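Student project report
Breakfast things: how a shared table gets laid and cleared
Submitted April 29, 2025

1. Background

Our group looked at breakfast in the shared kitchen at Grastalgate, where a single table has to do for everybody between seven and ten in the morning. We wanted to know which things get left out, which go back where they came from, and whether a fixed place for each of them would shorten the clearing up. The budget was small and went on shelf labels and a second washing-up rack.

We worked in March, over 20 mornings. Residents filled in a short card after eating, and we collected nearly 200 of them. Frans Baert kept the cards in order and typed them up.

2. Cereal

Cereal was the most common breakfast by a long way. It needs a box, a bowl and a spoon, and the box is the part that stays behind. People put it down within reach, pour, and then leave it standing in case they want more. A tall box also hides whatever is behind it, so smaller things were often missed when the table was cleared.

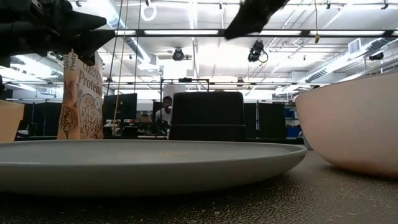
Duan wrote on the back of a card that the box ought to stay out until ten, as the next person will only fetch it again, and that putting it away each time makes more work than it saves.

We took this seriously and changed the plan for the second half of the month. Cereal boxes could stay at the back of the table until ten, then go on the low shelf. Milk went back in the fridge straight after pouring, as before.

3. Bowls and plates

Bowls were rinsed sooner than plates. Dried cereal is hard to get off and most people know it. A plate that has only held toast or a biscuit looks clean enough to leave - so it gets left. 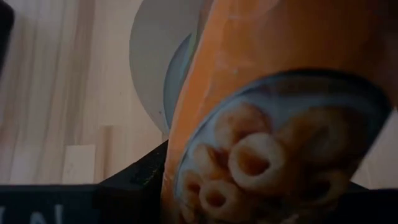

Trorkari asked whether anyone had thought of keeping fewer plates in the cupboard, so that people would have to wash one before they could eat.

We did not try this. It would have been unfair on late risers, who already get the worst of the table.

4. Plates used for dry food

The cards asked what had been eaten besides cereal, and 58 of them named something dry or a piece of fruit. These breakfasts left very little to wash. 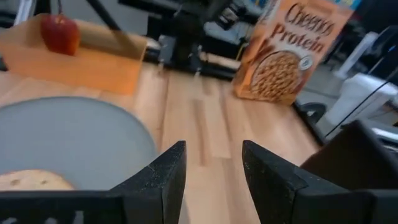 Crumbs were the main complaint on these cards. A wooden tabletop with seams between the strips holds on to them, and a quick wipe pushes them further in. Something like a cookie on a grey plate is less trouble, provided the plate is carried to the sink level. Fruit did best of all: an apple can sit on a board all morning and the table needs no wiping afterwards. We suggested a dry brush before the damp cloth, and two residents took it up.

5. What we would change

The labels were too small and should have been at eye height. The second rack was used every day and will stay. Our cards had no space for the time of clearing, only the time of eating, so we cannot say how long things stood out. Another group could add that line and run the same cards again in the autumn.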